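**Group 4: Does a tray keep a work table tidier?**
Ánh Quách, Hala Ezzat, Rachid Kettani

## What we were told

The handout from the Batmont design lab says that giving small parts "a home" on a tray cuts clean-up time. It gives no numbers. Two of us doubted it from the start, and the third (Rachid) only agreed to the topic if we could say so in the report.

## What we did

We ran 30 clean-ups in June, half with a shallow plastic tray on the table and half without. Each person had 45 seconds to put the parts away. Francine Kowalchuk from Group 2 kept time so that we couldn't cheat in either direction. Anything left on the tabletop at the end was a miss.

## What we found

The tray runs had fewer misses, but we don't think this proves much. Everybody knew which setup was supposed to win. We also did most of the tray runs second, when we had already practiced. Hala thinks the order explains the whole difference. Ánh thinks it explains half.

There is a bigger problem with the rule itself. A tray with a raised rim stops things from rolling, fine, but it does nothing for whatever lands beside it. Thin bits of wire were the worst. They are hard to pick up off a flat surface and easy to ignore, and "next to the tray" starts to feel like "put away." Cups were never a problem with or without a tray, so we should have left them out of the scoring.

Pin-yu Wan asked whether a deeper tray would do better. We don't know. We only had the one kind, and the curtain behind the table made it awkward to move anything larger in and out.

## Setup
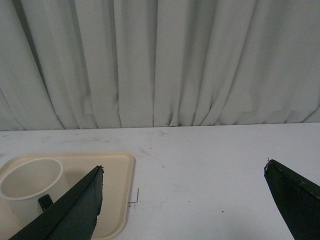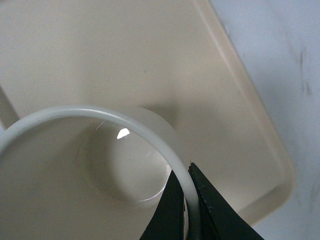
*Figs. 1 and 2. The beige tray on the white tabletop. Fig. 1 has the bent piece of wire or pin by the right rim; Fig. 2 has the clear cup in the tray.*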